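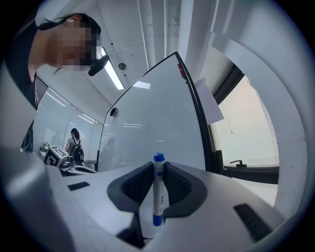
Blue-capped whiteboard marker, held upright.

Dudine: progress to the end of December

The second chapter is playable from start to finish. Nizar Mahasneh rewrote the save system, which had been losing inventory items between levels. Testers at Karam logged 1,774 bugs, and nine that stop play are still open. Vicente Benítez has two boss fights left to script. The console build is two weeks behind plan. We have not drawn on the reserve.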